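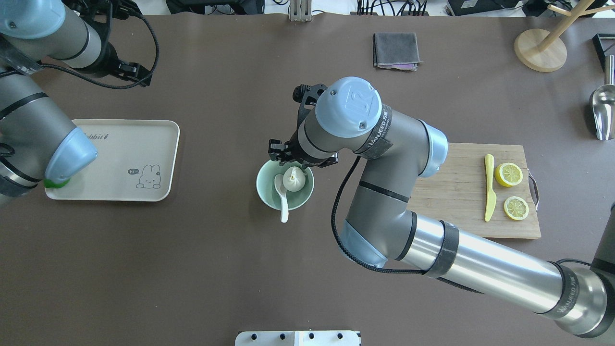 Demonstrations of two-armed kitchen tasks are still the slowest part of training a manipulation policy, according to one early user of the Muvisden collection, who said in written comments that "we had plenty of single-arm grasping and almost nothing where both arms share a table."

Holel, 14 August 2021 — Ursu today released the first part of Muvisden, a set of recorded demonstrations for learning systems that control two robot arms. The release contains 2,188 episodes covering 57 tabletop tasks, among them handling bowls, trays, cutting boards and small food items. Each arm is driven by an operator. Joint positions, gripper state and camera views are stored on a common clock.

We use cookies to improve your experience. Accept | Manage settings

Objects are moved between episodes so that a policy does not learn fixed positions. Failed attempts are kept and labeled as such — 623 of the episodes fall in this group — and can be filtered out at load time. A separate set of 36 episodes is held back for evaluation.

Recording took place at the Tarier site, where a second round of collection begins in September. File formats and calibration data are described in the notes supplied with the download.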